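Handheld gripper rules change in April 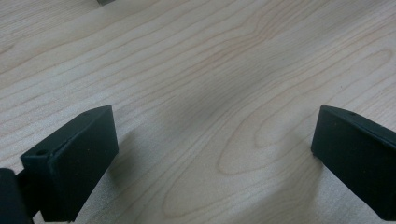
Gripper open over a wooden tabletop, nothing between the fingers.

The Vollham site moves to the revised handling rules in April. Every recording on a hand-held gripper must start and end with the fingers open and clear of the surface. Check both fingers for play before each session and again after 10 recordings – log the result either time. Finger pairs are retired at 1000 grasps, even if they look fine. Rasden crews already work this way. Questions on the wording go to the Inder standards desk, quoting rule 93.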